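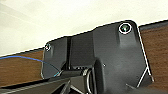

Thanks so much for getting back to me, and sorry for another long message – I wanted to give you everything in one go. The Hesteo gripper kit (2,299 with the wrist camera) still drops its grip signal after nearly 80 cycles, then comes back by itself a minute later. I went through your list from last time, starting with the two screws at the upper corners of the gray housing, and both are snug. The thin blue cable curves down behind the lower left of the housing, near the fingers, and I wonder if it gets tugged there when the wrist turns. Is that the route you'd recommend?

Home Products Support Orders Contact

Reply from Jaruwan Chaiyaporn, Gillance Support
Hi Lino, please never apologize for detail, it makes my day easier! Could you give that cable a little more slack, restart the controller and run 1,000 cycles at half speed? If the signal drops again, send me the log and I'll ask Settimio on our bench team to go over it with you.

We use cookies to improve your visit. Accept Settings

Lino Ferraro
Will do, and thank you – I'll run it overnight and write again with the log either way. One more small thing while I have you: does the 495 service plan cover a replacement cable?

Status: waiting on customer
Last updated: July 2025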